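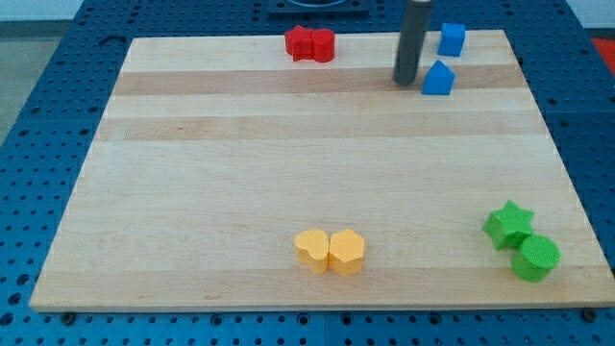
## 推方块采集 FAQ（Carnell 台）

先看完再来问。没写到的发频道里。

**Q：一条示范从哪开始算？**
按下踏板算开始，再按一下结束。中间停手没关系，别超过 15 秒，超了后台自动切掉，白录。

**Q：同色要挨着放吗？**
看任务。“按颜色归堆”这一项，终态就是红跟红、蓝跟蓝、黄跟黄、绿跟绿，像页首那样。贴上最好，留一点缝也算过。别的任务看指令单。

**Q：堆放哪个位置有要求吗？**
没有。靠远边、靠近边、靠角都行，每次换换。老摆同一个地方，模型就只记位置了，上一批就是这么废的。

**Q：杆子能压着方块走吗？**
不能。只从侧面推。杆头悬在木板上方一点点，高度 Preltier 控制器里锁死了，别自己去调。

**Q：推歪了要不要重录？**
不用。推歪再救回来的示范很有用，留着。掉下木板的才作废，标 `drop`。

**Q：星形老是转，推不直。**
正常。推凹进去的地方，别推尖。心形同理，慢一点。圆柱会跑，短推，多推几下。

**Q：指令谁写？什么时侯写？**
录完再写，由另一个人看回放写。每条写 3 句，说法要不一样。例：
- 把蓝色小方块推到五边形旁边
- 绿色星星往圆柱那边靠
- 黄的两个放一起

别写“把那个弄过去”，没法用。形状叫不准就只写颜色加方位。左右以相机画面为准，不是以你站的位置。

**Q：初始摆放怎么弄？**
随机。点“打乱”，照屏幕上的草图放，差个两指宽没事。不要自己设计，人摆出来的都太整齐。

**Q：一个人连着录多久？**
2 小时封顶，换人。手一累动作就糊，后面数据基本要筛掉。

**Q：木板能挪吗？**
别挪。螺栓也别拧。挪了就得重新标定，标定一次半个下午没了。真碰到了马上说，不说的话后面的数据坐标全是错的。

**Q：Bühler 那套旧数据还能混着训吗？**
能，但要先转格式，脚本在 Kirka 仓库 `tools/convert`。动作频率不一样，记得加重采样参数，不加也不报错，训出来杆子会抖。

**Q：上传失败？**
先重试 3 次。还不行就留在本地，文件名别改，晚上统一补传。硬盘快满了提前讲一声，别录到一半才发现。

**Q：废掉的示范要删吗？**
不删，打标签就行。筛选脚本自己会跳过。`drop`、`press`、`timeout` 三种，其他情况的标签还没订，先写备注里。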